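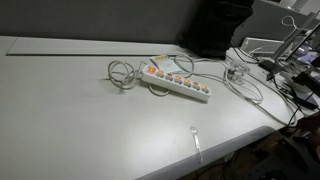 Can I plug one power strip into another to reach the desk by the window?

Ask Facilities for a longer strip. Daisy-chaining is against the Imbridge office rules, and the floor check will find it.

Ticket 824 – Desk power, second floor
Status: Open again
Opened: 14 February 2026
Location: Khoo room, gray desk against the partition

Reported problem
Laptop charger stops charging whenever the monitor is switched on. User has tried "everything," later clarified as one socket.

Log entry 1
Asked user to check the small switches. User replied that they were all orange and looked very festive. Asked user to move the charger to a different socket. No reply for 2 hours, then "fixed."

Log entry 2
Not fixed. Same fault on the new socket, so the strip is probably fine and the charger is now the suspect. Requested a spare from Drorach stores. They sent a monitor stand.

Log entry 3
Went up in person. Seven switches on the strip, all lit. The coil of gray cable to the left can stay, but the length hanging over the right side of the desk is at knee height and wants clipping back. There is a clear plastic plug adapter in among the cables too – please leave it with the strip, as ticket 751 was entirely about finding one. 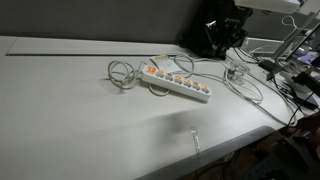 Log entry 4
Correct spare charger arrived. Ran it with the monitor on through one long meeting, no dropouts. Old charger tagged for recycling. Cable clips on order, line 175 on the June list, so mind your knees until then.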